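Chapter 6: Sharing Work Between Two Hands

By Yusri Majimbun
May
28 shares | 3 comments

When we tie a shoe or open a jar, we use both hands, but the hands do not have the same job. One hand holds and the other moves. Children learn this slowly, and many adults have never thought about it. In this chapter we look at how the two hands divide a task, and why the division is hard to change later in life.

We begin with the jar. The holding hand must be strong and still – it gives the moving hand a place to work against. Try to exchange the two roles, and you will feel how slow you become.
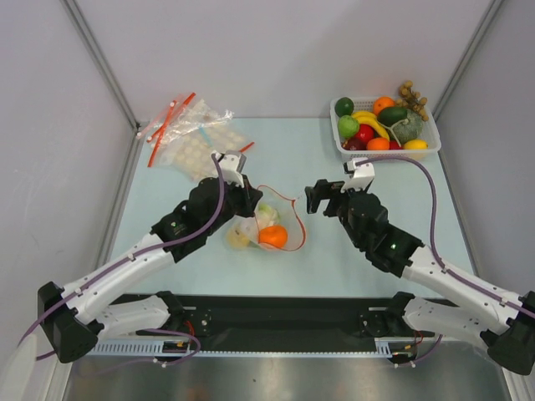
Teguh Rahman objected, after reading an early draft, that the holding hand is never really still, and that it makes small corrections all the time. I accept this point, and we return to it on page 303.

Before you continue, please do Exercise 1. Fold a sheet of paper in half and write down which hand pressed the fold.

Comments

Noneo: I did the exercise with my left hand and the fold was very crooked.

Su: Is the answer to Exercise 1 given in this chapter or in the next one?

Kisora: My class had 29 students and we argued over the jar for the whole lesson – thank you for this.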